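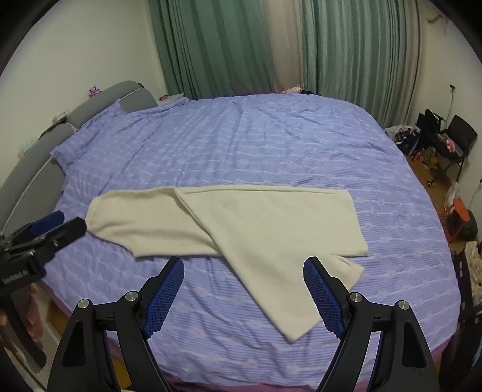 Capítulo 7
A garra de mão: do desenho à bancada

Uma garra paralela de dois dedos é um bom primeiro projeto para quem monta robôs em casa ou numa oficina compartilhada. Tem poucas peças móveis, aceita erros de furação e pode ser experimentada em qualquer cômodo, desde que haja um objeto para pegar. Os dedos tratados neste capítulo são pretos, formados por elos paralelos com aberturas entre eles, e levam na face interna uma almofada azul de textura fina. Os pinos prateados das articulações, dois de cada lado, são os pontos que mais pedem atenção na montagem, e a seção 7.2 começa por eles. A peça de roupa creme sobre o lençol azul é do tipo de objeto usado nos exercícios do fim do capítulo: mole, sem forma fixa, com dobras que mudam a cada toque.

O projeto que serve de fio condutor foi feito por Lindalva Barros e Natnael Teshome na oficina Griltcombe, onde dividiam uma bancada com outros dois grupos. A primeira versão, chamada Zunden, ficou pronta em setembro. Usava almofadas lisas e só foi testada com blocos e caixas. A segunda, Prerodis, manteve os elos e trocou as almofadas. É dela que vêm as medidas das tabelas.

7.1 O que a garra precisa fazer

Antes de cortar qualquer peça, escreva numa folha a lista dos objetos que a garra vai pegar e a largura de cada um no ponto de contato. Para a Prerodis, a abertura máxima foi fixada em 55 mm e a massa do conjunto, sem o cabo, ficou em 484 g. Aberturas maiores exigem elos mais longos, e elos mais longos aumentam a folga na ponta dos dedos.

Objetos rígidos toleram um erro de alguns milímetros na aproximação. Tecidos, não. Se a ponta do dedo passa alto demais, fecha no vazio; se desce demais, leva junto o que estiver por baixo, como o lençol. Por isso o ângulo de entrada deve ser definido junto com a abertura, ainda na fase de desenho.

Convém também decidir em que estado o tecido será apresentado à garra. Uma calça amontoada e uma calça dobrada ao comprido são tarefas diferentes, com pontos de pega diferentes. No segundo caso, o cós e as barras ficam em extremos opostos e servem de referência para a aproximação.

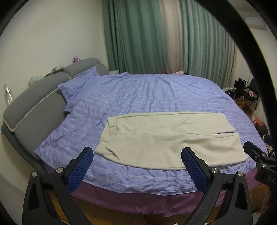

Figura 7.1 Calça dobrada ao comprido, com o cós à esquerda e as barras à direita.

As duas pernas sobrepostas dobram a espessura a pegar. Meça essa espessura com o tecido levemente comprimido e anote o valor ao lado da largura. Nos ensaios da oficina, cerca de 40 fechamentos bastaram para ajustar o curso do gatilho a cada peça nova.

Material para este capítulo: elos cortados conforme o gabarito A, quatro pinos, duas almofadas texturizadas, chave compatível com os parafusos e um paquímetro. O gabarito deve ser impresso em tamanho real e conferido com o paquímetro antes do primeiro corte.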